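Flornadero Hand-Held Demonstration Gripper
Equipment Catalog: Teaching and Data Capture

The Flornadero is a two-jaw gripper for recording manipulation tasks by hand. The operator holds the tool, performs the task directly, and the unit stores the jaw opening, tool motion, and wrist camera video as a single synchronized record. Recordings may be used to train a control policy for any arm fitted with the matching Proltbridge jaw set.

The unit is intended for work outside the laboratory. It requires no fixed base, safety fence, or external tracking markers. Household tasks such as clearing a table, sorting packages, or putting away groceries may be recorded in the room where they normally take place.

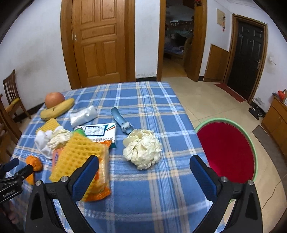 Units may be used singly or in pairs. When two are used, the left and right tools must be started together from the base station so that their records share one clock. Operators should keep both tools within 3 meters of the base station and should open the jaws fully before each recording begins.

Specifications
Weight, per unit: 400 g
Camera rate: 60 frames per second
Battery life: 3 hours
Jaw pads: ribbed, replaceable

Supplied items
Gripper, base station, charging cable, spare pad set, and calibration card. The Grinden carrying case is sold separately.

Support
Requests for loan units should be addressed to Kornél Halász, Equipment Office. Questions about file formats and calibration should be addressed to Nizar Chamoun.

Page last revised Oct 14, 2026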